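# Hestberg open day: what was the robot supposed to be doing with the shoe soles?

Went to the Hestberg open day with my kid and we stood at the Parsons station for a good while. I got one picture.

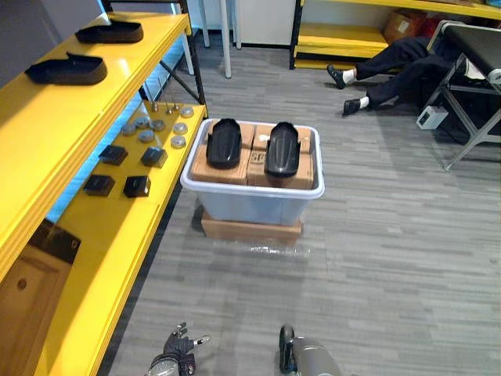
*Black sole-shaped pieces on the yellow shelf, two more on top of the boxes in the blue bin.*

Is the idea that it moves them from bin to shelf, or shelf to bin? The sign only said "Sorting." I'd also like to know if the metal discs on the lower shelf are part of it. We're going back in September and I've been asked to have answers.

Posted August 11, 2025

**rudance_532**

Bin to shelf when I was there. Ask them to run it the other way and they will, with a sigh. The discs and the little black blocks are a separate task — small parts, much slower, bring a sandwich.

**gravelpit**

It's a robot. It picks things up.

**Herkel Annex**

I watched more than 3 rounds and it went both directions, so you're both right. Stand on the shelf side if you want to see the fingers close. The handout at the front desk lists the tasks on page 2, under the parking map, where anyone would look.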